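Notebook — speech archive / transcript cleanup, August

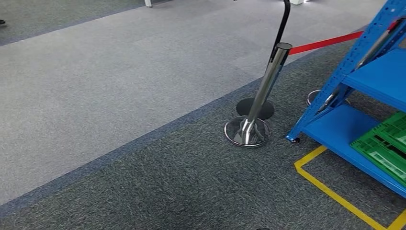 Floor, light carpet and dark.

Picking up where I left off before lunch. Batch is the Landstead campaign talks, town hall set plus the two dinner speeches. 476 clips in the folder, 383 with a usable transcript. The rest are either no audio or the file name points to nothing. Left them in /hold for now, don't delete.

Main job today: laughter and applause tags. The old tags were put in by hand by three different people and they don't agree. One writes [laughs], one writes (Laughter.), one just skips it. Matters more than it sounds — a quote about a rival reads as a joke with the tag and as an attack without it. Gumville Q&A is the worst for this. Candidate says she'd "trade him for a decent snow plow", room laughs for a good four seconds, transcript has nothing. Two papers ran it straight.

Rule as of now:
[laughter] = audience
[laughs] = speaker
[applause] = audience, only if it stops the speaker
Nothing for single coughs, one person shouting etc. unless the speaker answers them.

Vasylyna Stasiv wants a separate tag for booing. Fine by me but we have hardly any. Said I'd add [boos] and we see if it earns its place.

10:40 — ran the Tinirum pass on the first chunk. It flags loud stretches ok, but can't tell applause from a chair being dragged. 81 flags, went through all by ear. Slow. Threw out anything under a second. Threshold still too low I think, try again tomorow with the higher one.

Bracketed words. When the speaker drops a word and the sentence needs it, put it in square brackets, one word, never more. If it needs more than one word leave the sentence broken. I found a line in the Oltmanns dinner speech where somebody had bracketed half a clause and changed who was being blamed for the budget vote. Fixed, old version kept in the notes column.

Crowd numbers: stop copying these from press releases. Oltmanns release gives one number, the local paper another, hall capacity is lower than both. Put the source next to the figure or leave it blank.

Introductions. Do we transcribe the person introducing? Until now no. But the Gumville intro is where the endorsement gets made, the candidate only thanks him for it. Without the intro the thank-you makes no sense. Decided: yes for intros, marked as INTRO, own speaker line. Means going back over the finished ones, sigh.

2 clips have the wrong date on them, same event split across midnight. Joined.

3:15 — Vasylyna checked ten of mine blind against the audio. Agreed on all tags but one, a groan I had down as laughter. She's right, listened again. Changed it.

Also the ums. Keep taking them out for the public version, leave in the master. Repeats stay in both ("we, we never voted for that") if the speaker is correcting course. Hard to judge, go by ear, note it when unsure.

To do:
– rerun Tinirum w/ higher threshold
– INTRO lines for the finished Landstead files
– ask Vasylyna who has the Oltmanns sound desk recording, ours clips at the start
– look in /hold for the missing second half of the snow plow answer
– write the tag rules up on the shared page, the version there is out of date and stil says (Laughter.)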